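Rullwood Community Sewing and Repair Program
Progress report, second period
Submitted to the Cedorero Fund by Diane Leclerc, program manager

Summary

The program continued at both sites during this period. Evening classes at Rullwood ran as planned. The Wukcombe site opened late, in September, after the landlord replaced the electrical panel, and two of the classes scheduled there were moved to the next period. Spending is under budget for the same reason. We are asking for one change to the budget, described near the end of this report.

Classes

The beginner course covers machine threading, straight seams, hems, zippers and simple alterations. It was full at Rullwood. Most people who signed up came because they had clothes they could not wear and could not afford to have altered. A smaller group wanted to sew for their children or to take in paid work at home.

We changed the order of the lessons partway through. The original plan put zippers in the third week, and people were struggling with them before they were steady on the machine. Hems now come first, then side seams, then zippers. The instructors report fewer broken needles and less unpicking. Attendance in the later weeks was also better than in the first period, although the weather may have had something to do with that.

The intermediate course was harder to fill. It was advertised as "garment construction," and several people told us afterward that they thought it was for professionals. We have renamed it "Make a shirt" for next time and rewritten the flyer in plain language. The library in Wukcombe has agreed to keep a stack at the front desk.

Repair evenings

Repair evenings are held on Monday from 6 p.m. People bring an item and sit with a helper while it is mended. We do not take items to be left and collected, although we are asked to almost every week. The purpose is for the owner to learn the repair, and we do not have storage.

The most common jobs are torn pockets, dropped hems, missing buttons and worn elbows. Lined coats take up most of an evening, so we now ask people to call ahead if they are bringing one. We have also stopped accepting leather after damage to the feed on one machine.

Across the two sites we logged 90 completed repairs. Items that could not be finished in one visit are not included in this figure unless the owner came back. The log sheet was filled in unevenly in the first weeks at Wukcombe and the true number is probably a little higher.

Equipment

All the machines listed in the original application have been bought. Five are Myung domestic machines, chosen because the local dealer will service them on site. One arrived with a faulty foot pedal and was replaced under warranty, which took longer than the dealer had promised. The secondhand overlocker has been reliable but is loud, and we have moved it to the back room at Rullwood so that the instructor can be heard.

Cutting tables at Wukcombe are too low. Taller participants complained of sore backs and the helpers agreed. Bed risers have been fitted under the legs as a temporary measure – they work, but they make the tables harder to move, and the hall has to be cleared by 9 p.m. for the cleaning crew.

Staffing

Both instructor posts are filled. The Wukcombe instructor started in the same week the site opened and has completed the county safety training. We have not been able to hire an assistant for the daytime class. The hours are short and fall in the middle of the school day, and the two candidates we interviewed both wanted evenings. We will advertise again with the hours joined to the repair evening to make a longer shift.

Materials and donations

Fabric donations were higher than expected. We receive a great deal of bedding and curtain material, good for practice pieces and linings, and very little shirt-weight cotton. Thread, needles and interfacing have to be bought. Sorting takes time, and we now accept fabric and garments only during opening hours. Bags left outside the door at Rullwood got rained on twice and had to be thrown out.

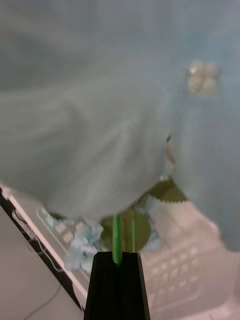 Pale blue-grey cloth with a small cream-white flower-shaped ornament.

Trims, buttons and other fastenings removed from garments beyond repair are kept in jars and used in the classes. This has cut what we spend on notions, though the saving is small.

Budget

Spending for the period was below the planned amount, mainly on rent and instructor hours at Wukcombe. We expect to catch up once the two postponed classes have run. Thread and needles are over budget by roughly a fifth.

We request permission to move part of the unspent rent into equipment, to pay for adjustable tables at Wukcombe. A quote is attached. The total grant amount would not change.

Problems and risks

The lease at Rullwood is due for renewal and the landlord has said the rent will go up, but has not given a figure. If the increase is large we may need to share the room with another group on class nights. We have spoken with the tenants upstairs and they are open to it.

Child care remains the main reason people give for dropping out. We do not have a solution within the current grant.

Next period

Run the two postponed classes at Wukcombe.
Launch "Make a shirt" at Rullwood.
Advertise the assistant post again.
Use the same log sheet at both sites, with a separate column for unfinished items.
Confirm the Rullwood lease and report the new rent to the Fund.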